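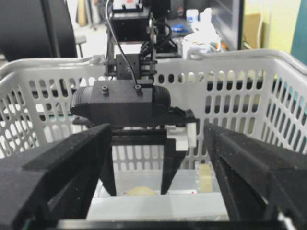 *Two arms at one basket. Most of the rules below are about that arrangement.*

# Small robot arms in the home workshop: which rules earn their keep

Last changed 29/03/2026

Every maker of hobby arms ships a safety sheet, and every club and shared shop adds its own on top. I've read a good many by now. A lot of what's in them was copied from factory paperwork by someone who had a factory in mind, and a lot of the rest is there to protect the seller. What follows is what I still do at the bench in Fonham after dropping the parts that did nothing. It's for small electric arms that sort, lift and put away light stuff on a table. If your arm can lift a bag of cement, close this page and go read the real standard for it.

## The word "collaborative"

I don't trust it. The Selar leaflet uses it over and over and never says what you may do with your hand while the arm is moving. An arm can be slow and weak and still pinch you badly, because a pinch depends on where your finger is and what's behind it. An arm on its own has plenty of pinch spots. Put a second one over the same basket and you've added the spots between the two of them, and neither machine's sheet covers those.

My rule is dull. When anything is powered, hands stay outside the rim of the basket. If I want to move a piece, I stop both arms first. People tell me this is slow. It is slow. Sorting odds and ends with a robot was never the fast way to do it.

## Stops and switches

- One stop button for everything on the bench. If you run 2 arms, a separate button for each is an invitation to hit the wrong one.
- Mount it at the front edge, on the side of the hand you don't write with. Your other hand is the one likely to be busy.
- Press it on purpose at the start of every session, with the arm moving and holding something. You want to see what it does with the load. Some grippers let go when they lose power and some stay shut. The sheet may tell you which, and I'd check anyway.
- A pause button in the software doesn't count as a stop. I don't care what color it is on the screen.
- Releasing the stop shouldn't start anything moving. If it does, fix that before you do one more thing.

A phone app that stops the arm is a nice extra. It's also on a phone, which may be under a rag, or busy updating itself.

## Speed limits

The usual advice is to run a new job at reduced speed until it's "proven." Proven by what? I've never seen a hobby sheet that says. Mine is 100 clean cycles in a row at the slow setting, and a dropped piece puts the count back to zero. Is there any science in that figure? None. It's long enough to be boring, and I've found that the odd faults come up after the point where I'd have lost patience.

I keep a tally in a notebook. The longest run on one job stands at 3,949 cycles, and I'd like to say that proves the setup is safe. It proves the setup is repeatable with those pieces, in that basket, on a bench that hadn't been bumped. Change any of them and you're back to the slow setting.

## Baskets, bins and trays

Slotted plastic baskets get used a lot for this work. They're light, cheap and you can see in from the side. The guides rarely mention what's wrong with them.

**They slide.** A fingertip that catches the rim will drag an empty basket along with it, and then every position you taught the arm is off. Two strips of wood screwed to the bench, one behind and one at the side, will fix it. Rubber matting works until sawdust gets under it.

**Slots catch things.** A narrow fingertip can go into a slot and bend or snap on the way out. Keep the lowest part of the path well in from the walls. If the piece you want is up against a wall, nudge it to the middle first with everything stopped.

**The rim is the part you hit.** Set your travel height from the rim plus the tallest piece you'll carry, measured while it's hanging from the gripper. I've watched people set it from the rim alone and then act surprised.

**Clear things vanish.** See-through lids and boxes are hard on cameras and not much easier on eyes. If one has to go in, stick a piece of colored tape on it, or put it in last and take it out first.

## Fingers and pads

Many of us print our own fingers, and printed fingers wear. Look at the tips under a good light before each session. I look for shiny spots, small cracks running along the layers, and screws that have backed out where the finger meets its bracket. A drop of thread locker helps on metal into metal. On bare plastic it can do harm, so read the bottle.

The Demircombe guide says to change pads every month. I asked the firm what the month was based on and got back a link to the page where you buy pads. Change them when they slip. To find that out, grip a smooth offcut, tug it gently by hand with the arm parked and the fingers closed, and write down how it felt. Next time you'll have something to compare it with.

Grip force is the other place where the advice is thin. "Use the lowest force that holds" is fine as far as it goes. For soft pieces I'd add that a grip which holds at rest may not hold when the arm starts or stops hard, so lower the acceleration before you raise the squeeze.

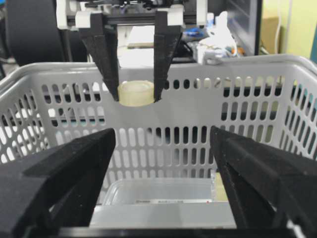 **Should both arms be allowed over the same basket at the same time?**

Only if one of them is parked and can't start on its own. Give the basket to one arm at a time, make the other wait outside the rim, and have the program check for that before each move.

There's software that claims to plan around both arms and let them share. It may well work. My trouble with it is that the planning knows about the arms and often knows nothing about what they carry, the cable hanging off the wrist, or the basket having been shoved over. Turn-taking costs a few seconds per piece, and I can check it by standing there and watching.

## Cables

If I could get every bench to follow a single rule it would be this one. Cables to a wrist need slack to turn, and that slack makes a loop, and the loop goes looking for something to catch.

1. Turn off the power and move the arm by hand to each far corner of its reach.
2. At every corner, see where the loop hangs. If it drops lower than the gripper body, shorten it or tie it higher.
3. Tie it with soft hook-and-loop strap. Zip ties bite into thin cable, and the break shows up months later inside the jacket.
4. Do it again with the other arm standing where it normally stands.
5. Run the job once at the slowest speed and watch the cable only. Ignore the gripper.

Number 4 gets skipped all the time. I skipped it myself last May and pulled a connector clean off.

## The clear-bench rule

Every sheet says the area must be clear. Whose workshop is clear? I think the rule is written so strictly that people give up on it altogether, and then they've got no rule at all.

My version is a line of painter's tape around everything the arm could reach if it went wrong, which is farther than it reaches when it goes right. Inside the line, only what the job needs. Outside it, be as messy as you like. Liquids stay off the table entirely, in my shop at least, and so do plastic bags. A bag can drift into a gripper in the draft from a door.

Rolling chairs are worth a thought too. One that can bump the table leg can shift your whole setup. Push it back or lock the wheels before you start.

## Things I'd spend money on, and things I wouldn't

The Asfaw light curtain for benches was priced at $1,114 when I looked. I don't doubt that it does what it says. For an arm that moves sponges and rolls of tape, the same money buys a proper stop button, a solid table, decent lighting and a good many spare fingers, and I'd get every one of those first. If children or visitors walk through your workshop, my answer changes: put the arm in a room with a door that locks. A curtain of light won't impress a four-year-old.

Worth having:

- safety glasses, worn, for the day a printed finger snaps
- a lamp that lights the inside of the basket as well as the rim
- a notebook that lives on the bench, with the date, the job, and what went wrong
- a box of dud pieces for testing, so you're not practicing on anything you care about

Not worth having, in my view:

- warning stickers that came free in the box
- padded sleeves for the arm that hide the joints and the screws you should be looking at
- any certificate that doesn't name the standard it was tested to

## Before you walk away

Don't leave it running. I know the videos show arms working through the night. They don't show who was sitting behind the camera. When I leave the room, even for coffee, I open the grippers over the basket, park both arms clear of the rim, press the stop, and switch off at the wall. The software keeps its place, and if yours doesn't, you lose a few minutes of sorting.

Settings for the slow run, and the tally sheet I use, are on the next page.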